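Why Did the Gripper Drop Everything?

Have you ever tried to pick up a coin while wearing fluffy mittens? It slides all over the place. Last October I watched a machine have the very same trouble, and it took us 20 tries to figure out why.

I work at a small workshop called Kadlec, where we test grippers. A gripper is a robot's hand. Ours is called Jadura, and it has two fingers that squeeze together, kind of like kitchen tongs. One morning it just quit holding on to things. Small box? Dropped. Rubber duck? Dropped, and it bounced under a shelf.

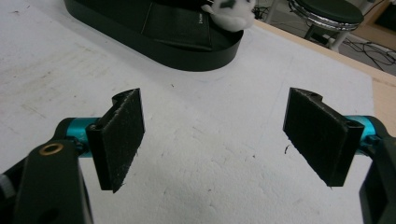

Grip comes from friction, the rubbing force that stops two things from sliding past each other. Your sneakers have it. Ice has hardly any. To get more of it, Jadura wears a soft black pad on each finger, and the fuzzy side faces in so it can press against whatever is being picked up. But fuzzy stuff loves to catch lint! Look along the edges of the pads and you'll find little pale fibers stuck there. Every bit of fluff gets between the pad and the toy -- and then the toy slips.

At first I blamed the motor. I made it squeeze harder, and that was a bad idea. A hand that squeezes too hard can crush a toy or pinch a finger, so I hit the stop button and turned the power back down. If you ever use a robot kit, keep your fingers out of the jaws while it's switched on, even if it looks asleep.

Then I rolled sticky tape over the pads. Wow, the gunk that came off! We ran 300 pickups after that and wrote down every drop. Now we clean the pads before each test.

Try it at home: press a piece of tape on a sweater, then try sticking it to a window. How well does it hold?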